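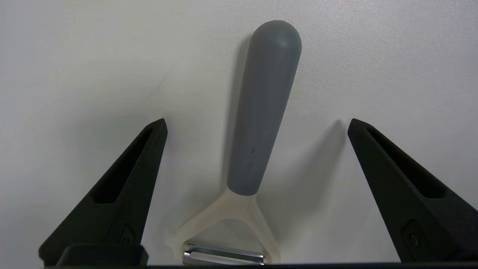

**Lorna Cairns** — modératrice, section Téléopération
Jeudi 22 novembre 2018

On reprend les démonstrations sur l'éplucheur en Y. Consigne de départ : approche par le haut, doigts de part et d'autre, fermeture sur le manche. J'ai 14 essais en téléopération et je ne suis pas contente des trajectoires. Dès que la pince approche, je corrige à gauche, puis à droite, et le modèle apprend mes hésitations. Vous guidez le bras à la main ou vous restez à la manette ?

---

**drostell_fan**

À la main, toujours. Sur la lame, on sent tout de suite quand un doigt accroche. À la manette, on le voit trop tard.

---

**Anong Nuchit** — membre

Pas d'accord. Quand on guide à la main, on pousse le poignet dans des positions que le bras ne reprend pas bien tout seul. En plus, on a le bras de l'opérateur dans le champ des caméras fixes. Je préfère 8 démos propres à la manette, vitesse réduite de moitié, et on jette le reste.

Lorna, tu enregistres aussi les corrections ? Si oui, coupe-les avant l'entraînement.

---

**flundska**

> on jette le reste

Mauvaise idée à mon avis. Les reprises servent. Un modèle qui n'a vu que des approches parfaites ne sait pas quoi faire quand il arrive 4 mm à côté.

---

**Lorna Cairns** — modératrice

Je garde tout pour l'instant. Pour comparer, je passe à un objet plus court, même table, même pince.
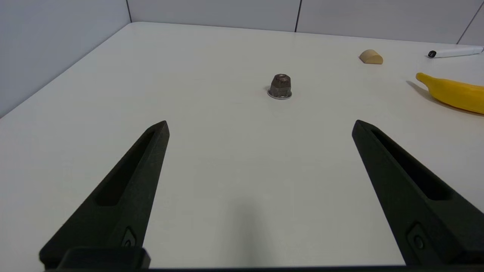
*L'écrou sur sa rondelle, entre les doigts et le fond de la table.*

La question ici, c'est la rondelle. Je veux prendre l'écrou et la laisser en place, donc fermer au-dessus du rebord. La banane, le marqueur et le petit bloc en bois ne bougent pas pendant la série.

---

**Anong Nuchit** — membre

Descends en deux temps : arrêt au-dessus, puis le reste en vertical. Et toujours la même hauteur d'arrêt, sinon tu mélanges deux gestes.

---

**drostell_fan**

Pour l'écrou, d'accord pour la manette. Pour l'éplucheur, je maintiens.

---

**Lorna Cairns** — modératrice

Je fais 8 essais de chaque façon sur l'écrou et je poste les courbes du poignet.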